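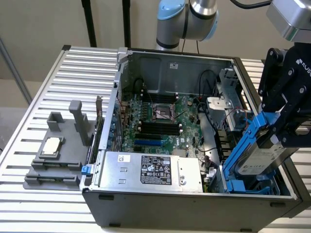 # Tondale repair shop to take in old office computers through July

TONDALE, Mon 10 December — Residents and small businesses in Tondale can now drop off desktop computers they no longer use at the Haberkorn repair shop on Mill Street, where the machines will be taken apart, checked and rebuilt for homes that don't have one.

The program is a joint effort of the shop and the Plutville public library, which will hand out the finished computers. It runs through July. Organizers hope to place 50 of them by then.

Leonie Harms, who manages the repair bench, said most of what comes in is office equipment, largely tower cases that sat under a desk for years and were replaced on a schedule.

"They get pulled because the lease is up or the company moved to laptops," Harms said. "The case is fine, the power supply is usually fine. What we run short of is memory and drives."

Each tower is laid on its side with the panel off. Hard drives come out first. In many office models the drive sits in a plastic caddy that slides into the bay, and no screwdriver is needed to remove it. Drives are wiped, tested and sorted by size. Any drive that fails the test is drilled through and sent for metal recycling.

Memory and processors are removed next and kept in labeled trays. A board with an empty socket and no memory still has a use, Harms said, as long as the contact pins are straight. Bent pins are the most common reason a board is rejected, and she asks people not to remove a processor at home before bringing a computer in.

"Leave it the way it was when you last turned it off," she said. "We would much sooner do that part on the bench."

Parts from two or three donated machines often go into one working computer. Anything left over is stored for later repairs or sold to cover the cost of new cables and thermal paste. The shop has set aside $1000 for parts it can't get from donations, mostly solid-state drives.

The rebuilt computers will carry a free operating system and an office package. Skelus, a records storage company in Plutville, has agreed to lend a van for pickups from businesses with more than 20 machines to give away.

Owners who want their files should copy them before drop-off. The shop will not recover data from donated drives, and it can't return a drive once it has been accepted. A signed wiping record is available on request, and businesses will get one automatically.

Desktop towers and small-form desktops are accepted, along with keyboards, mice and power cords. Loose hard drives are accepted too, with or without their caddies. The shop is not taking printers, tube monitors or laptops with swollen batteries — those should go to the county collection site on Quarry Road.

Drop-off hours are 2 p.m. to 6 p.m. on weekdays at the side entrance. There is no charge.

People who would like to receive a computer can fill out a form at the Plutville library's front desk. A library card is required, and there is a limit of one computer per household. The library will contact applicants by phone or mail when a machine is ready to be picked up.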